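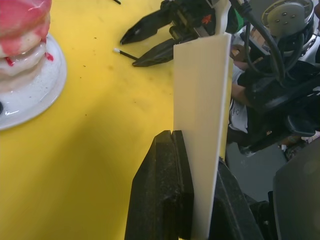 OLTDEN, March - Small parcels that are too thick for the letter rate will be charged by weight alone from the end of the month, under a revised tariff published by the carrier Rennie.

The change removes the middle size band, which covers packets between 5 and 39 millimetres thick. Items in that band are at present priced on thickness first and weight second, so that a light but bulky packet can cost more to send than a heavy flat one. Under the new tariff the thickness check stays only at the lower limit. Anything up to 5 millimetres goes as a letter. Anything above it is weighed and charged in one of two steps, the first up to 800 grams and the second up to 2000 grams.

Heavier parcels are not affected and stay on the existing zone rates.

The revised tariff applies to items handed in at the Oltden counter and at the Trokov depot. Collections from business addresses move to the new rates one billing period later, as the account software has to be changed first. Prepaid labels bought under the old bands remain valid until they are used, but the difference will not be refunded where the new rate is lower. Where the new rate is higher, no extra charge will be made.

Senders of handmade goods, cards and small prints are likely to notice the change most. Many of their packets are light and fall just above the letter limit - a greetings card with a raised decoration, for example, or a print packed between two stiff boards. Such items will drop to the first weight step. Dense goods such as soap, candles and glazed tiles may cost more, depending on how they are packed.

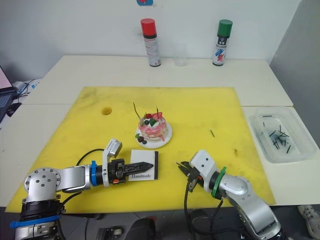 Jessie Ogilvie said the first step was set too wide, and that a card weighing next to nothing should not be charged the same as a jar of jam. She would have preferred a third step at the bottom of the scale, even if it meant a slower service.

Rennie's notice says a third step was looked at and dropped, on the grounds that the scales at Trokov are not approved for charging at very low weights. Replacement scales are on order, and the steps will be looked at again once they have been installed and tested.

Cameron Swanson, replying for the carrier, said the thickness gauges at both counters would be kept for the letter limit and checked monthly. Packets that spring back after being pressed flat will be measured at rest, as now.

The Prorkov counter is run under a separate agreement and keeps its own tariff. Items posted there for delivery in Oltden will still be priced by size band until that agreement is renewed. Printed copies of the new tariff can be picked up at either of the two Rennie sites during opening hours.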